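4.2 Objects that resist a name

Of the 408 household items in the Kernus inventory, 40 came back from the sorting round with no agreed label. Most were dull cases, such as lids without pots. A stubborn few were simply shapes. Our sorters, given 2 minutes per item and a free text box, wrote "vase", "handle", "skittle" and, in one case, "no".

We had expected colour and gloss to help. They did not. Glossy white things drew the longest answers and the least agreement – a pattern already visible in the March pilot at Husto, which we were then optimistic enough to call noise. A waist seems to make matters worse, as it invites the sorter to decide which end is the neck. Figure 3 gives one such shape. We have kept the label field blank and will not be taking suggestions. 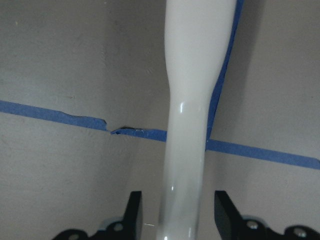

Figure 3. Glossy white upright object, wider above the waist, narrower below. Label: none agreed.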